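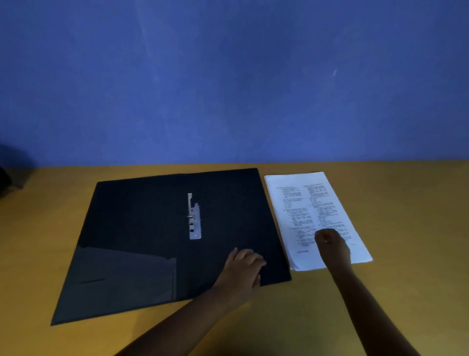

Filing day, 17 Jul 2022. Folder open, fastener bare, two-column printout waiting beside it.

1/ Paper filing thread. Skip if you keep everything in the cloud. I have 800 pages of equipment manuals and lease documents to get off the shelf and into something I can search by hand.

2/ Source material is mostly service notes for the Karkon dehumidifier and the Borkow pump, printed in two columns to save paper. Two columns at that size are readable at arm's length. Three are not. I tested it.

3/ Fastener type matters more than cover type. A flat metal strip with a sliding locking bar holds the stack under even pressure. The cost is access: to pull page 21 you take off everything on top of it.

4/ So the rule is by frequency of use. Finished documents go on a flat fastener. Anything I amend goes on rings.

5/ Hole spacing. Standard two-hole punch is 80 mm centre to centre. Square the stack on its short edge first, then the long edge, then punch. My punch is rated for 21 sheets and starts to drift well before that. I do smaller lots.

6/ Check the margin before printing. The Borkow notes came with a narrow left margin and the first test page lost a letter from every line on the inside column. Reprinted with the gutter set wider. Grey toner, draft mode, no colour.

7/ The clear pocket inside the cover gets the index sheet and nothing else. Receipts in there make the cover bow and then it won't sit flat on a shelf. 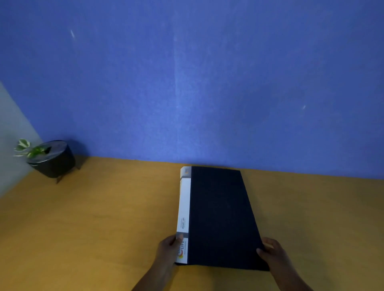
8/ Closed binders get handled by the bottom corners and tapped square on the table before shelving. If the contents shift when you do that, it's underfilled. If the cover springs up, it's overfilled. I stop at 40 mm of paper whatever the spine says.

9/ Spine labels: I write on the label section only and leave the maker's printing alone. Pencil first, pen after a month once the category has proved itself. Matheson lease papers have moved category twice already.

10/ Dark covers all look the same on a shelf, which is fine if the spines are legible and hopeless if they aren't. Lultia sells coloured index tabs. I bought one packet and found the adhesive lets go in a warm room.

11/ Remaining: the Karkon wiring sheets, which are A3 and need folding to A4 with the punched edge left clear. Will post the fold measurements when I've done a few.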